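Omcombe Mill Open Day: Is the Furniture Any Better Up Close?

Posted February 18, 2018

I drove 270 miles round trip to look at chairs, so let me say up front that I wanted to like them.

Norkance has been selling the same idea for years: café and patio furniture made in one old mill building in Omcombe, built to be repaired. Twice a year they open the doors. The February day is the quiet one. The July one has a band and a taco truck, and I'm told you can't get near the paint line.

Sign-in was at a folding table, where I got sticker number 402 and a brochure that used the word "heritage" on every page. Our guide, Rosalba Vitale, has worked in finishing for most of her adult life and was a lot more use than the brochure. She told us which jobs are done in the building and which aren't. The tube bending is. The casting isn't, and hasn't been for a while. You would not learn that from the sign over the entrance.

The bending shop was the best part. Loud, cramped, and nobody had tidied it for us. A man fed tube into the machine, checked each piece against a steel template, and threw two into the scrap bin while we watched. I trust a factory more when I can see the scrap bin.

The paint line I'm less sure about. We were kept behind a rope, and when I asked how thick the coating goes on, I got "thick enough." I have two Lema chairs at home that were also coated thick enough, and they leave orange rings on the deck.

Then came the showroom, where the prices are. A Ladance set, one table and four chairs, is $2,060. A bench is $767. Colton Sutherland from the sales side told me the frames carry a lifetime guarantee. I asked whose lifetime. He laughed and went to find the paperwork, which covers welds but leaves out the finish, the feet and anything used within a mile of salt water.
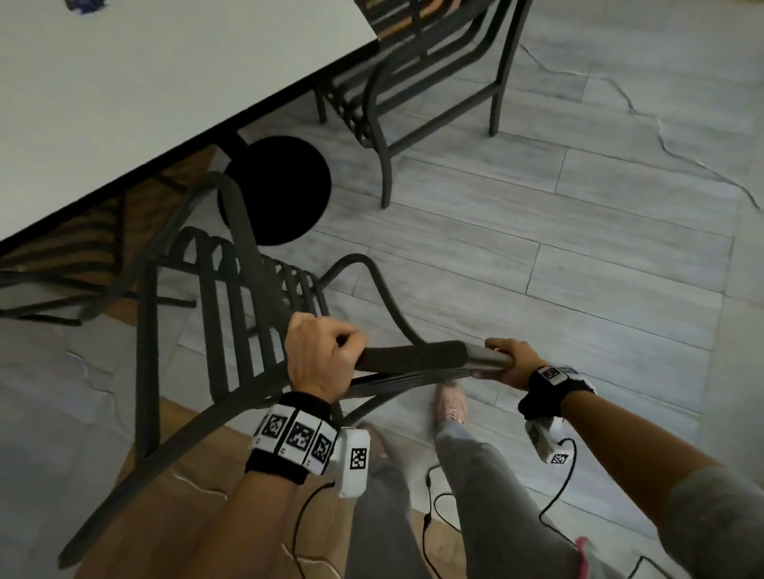

Weight is another thing to check before you order. The catalog gives it for the packed carton, and I'd want it per chair. If you run a café and stack these every night, it matters more than the guarantee does.

Would I go again? For the bending shop, yes. Parking is free, the coffee is bad, and the tour ran twenty minutes over. I left without buying anything, though I did take a paint sample card, and one of those is going out on the deck next to the Lemas until summer.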